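Home Recipes Breads Beans & Grains FAQ Contact

Sourdough Questions, Answered

I get so many bread questions in the comments that Tâm Diệp, my baking partner in everything, told me to put them all on one page. So I did! If yours isn't covered, leave it at the bottom and I'll add it when I can.

Why is my starter bubbly but not rising?
It's probably too thin. Bubbles climb up and pop if there isn't enough flour to hold them. Stir in an extra spoonful of flour at the next feeding and put a rubber band around the jar so you can see how far it climbs. Mine (she's called Esia, and yes, I talk to her) was a sad puddle for her first two weeks, and now she pushes the lid up!

Can I use whole wheat flour?
Please do! I love it. Start by swapping a quarter of the white flour and add a splash more water. An all whole wheat loaf is wonderful too, but it will be denser and it moves faster, so check it early.

How long can I leave the dough in the fridge?
Overnight is my favorite. I've gone as long as 38 hours and got a beautifully sour loaf with a crust that crackled like crazy. After that the dough gets slack and hard to score.

How do I get dried dough out of my towels?
Let it dry all the way, scrape it off with a butter knife, shake the towel outside, then soak it in cold water before it goes in the wash. Hot water cooks the flour right into the weave. Skip the fabric softener on any towel that touches dough.
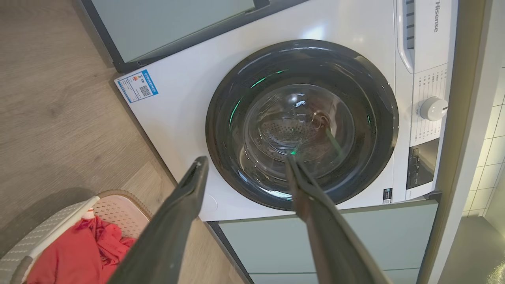
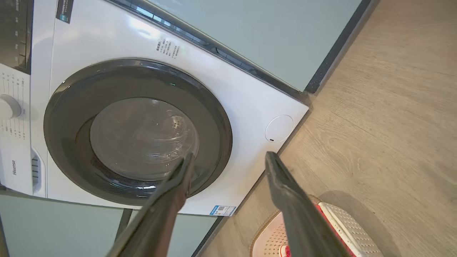 Do I need a Dutch oven?
No, but it's the easiest way to trap steam. A big metal bowl turned over the loaf on a baking sheet works so well. Take it off after 20 minutes and let the crust get dark. Darker than you think!

My loaf is gummy in the middle. Help!
Did you cut it hot? I know, I know, the smell is torture. Give it at least 2 hours on a rack. If it's still gummy after that, bake the next one five minutes longer and let the dough rise more before shaping.

What can I do with starter discard?
Pancakes, crackers, waffles, flatbread. The cracker recipe came from a reader, Sanaa Bouazza, who puts za'atar and a lot of olive oil on hers, and I make a double batch every November for company. Roll them so thin you can nearly see the counter.

Can I freeze a baked loaf?
Yes, and it freezes like a dream. Slice it first, bag it well, and toast straight from the freezer.

Can I halve the recipe?
Sure. Use a smaller pot so the loaf doesn't spread, and start checking it ten minutes early.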